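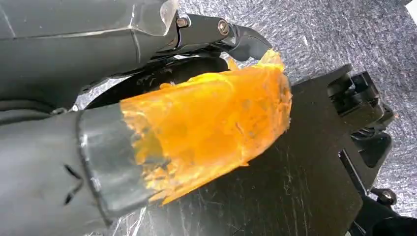 What makes a robot hand drop something it was holding perfectly well a minute ago? Usually the grip surface. The covering on a finger wears, tears or creeps, the friction changes, and the controller goes on squeezing with the same force as before.

Home | Visits | Fairs | Archive | Contact

2 Jun 2024
By Brisa Villalobos

I got this answer at the Vadiro open day, where I had gone for the free lunch and a look at the sorting cell. The cell was down when we arrived. Our guide, Ludmila Hubáček, said so before we had our badges on, and I warmed to her at once.

The fault had a history. Vadiro's hands pick small castings out of a tray and set them down on a fixture, and bare fingers slide on oily metal, so the fingers get wrapped. The wrap is supposed to be changed every 2000 cycles. Last October somebody edited the maintenance schedule and typed 4000. The schedule accepted this without comment, as schedules do.

At first the parts merely landed a little crooked. Then one went over the guard and across the walkway, at shin height, during a shift change. It hit a cabinet. The dent is still there and was, for my money, the best exhibit of the day – I saw three people photograph it.

Hubáček told this standing next to the cabinet, which took some nerve with customers in the group. A man from Bividura asked why the robot hadn't noticed. It had, sort of. The log was full of slip warnings, all filed under "information," and the line stopped only when 100 of them piled up within an hour. The worst hour had 97. He wrote that down and looked as if he would be making a phone call.

They have since put the interval back, lowered the stop to 24, and raised the guard. There is also a paper card on each cell where the operator signs for having looked at the fingers. I asked if the card worked. She said it had been signed in advance twice.

On our day the cell was stopped for a plain inspection, and the restart was promised for after lunch. Lunch was dumplings, very good. The restart slipped to three, then to half past, and the coach would not wait – so I can report on the dent with confidence and on the sorting hardly at all.

We did get the Jelínek hall on the way out, where the older presses are. Loud. Earplugs are in a box by the door, on the inside.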